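Home Explore Reports Lodges Sign in
Search posts, people, places Go

Thaddäus Pfister
02/12/2018

Okay friends, I've promised a few of you the full story of our pike week at Drakum, so pour yourself something warm, because I do go on a bit (my wife says more than a bit!) and I'm not going to fit it in one post.

Thaddäus Pfister
We had 16 anglers this time, two to a boat, and every one of them landed a fish by the second evening. I've been helping run this trip for years and I can't remember that ever happening before. The water was stained from the rain and I was worried sick the first morning, but the pike didn't seem to mind one bit.

Thaddäus Pfister
Biggest fish of the week went 93 centimeters, caught on an old beat-up orange spoon in the reeds at the north end, right where the creek comes in. Krūmiņa had the rod and she was so calm about it, while I was the one shouting and nearly dropping the net in the lake.

Thaddäus Pfister
People keep asking what worked, so: slow and shallow before lunch, then out along the drop-off with something heavier. Wire leaders, please! We lost three good lures to bite-offs on day one, all from folks (me included) who thought heavy mono would do.

Thaddäus Pfister
The lodge at Bondora fed us like kings again. Smoked perch, potatoes, that dark bread I dream about all year. If you stay there, ask for the rooms over the boathouse. They're small and you'll hear the ropes creaking at night, but you can be on the water in two minutes with your coffee still hot.

Thaddäus Pfister
Total for the week, all boats together, was 644 fish, counting the little perch, which the kids in the Dukport boat insisted on writing down one by one. I wasn't about to argue with them! Everything but a few perch for the pan went back in.

Thaddäus Pfister
Next trip is in April, provided the ice is off by then. We have room for 30 people if we use both lodges, and a good half of this year's crew has already said yes. Send me a message if you want in, and tell me if you're bringing your own boat or need one, and whether you snore, so I can put you in with the others who do.

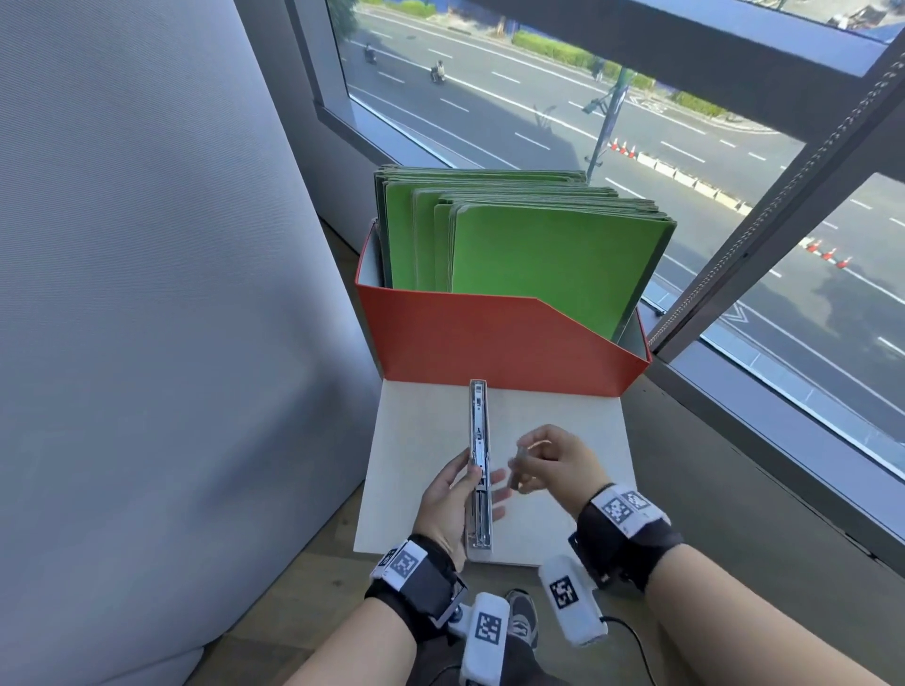 Thaddäus Pfister
Oh, and whoever left a gray wool hat and a box of size 4 hooks in the blue boat, I've got both here at the house. I'll bring them along in the spring, or mail them if you send me your address.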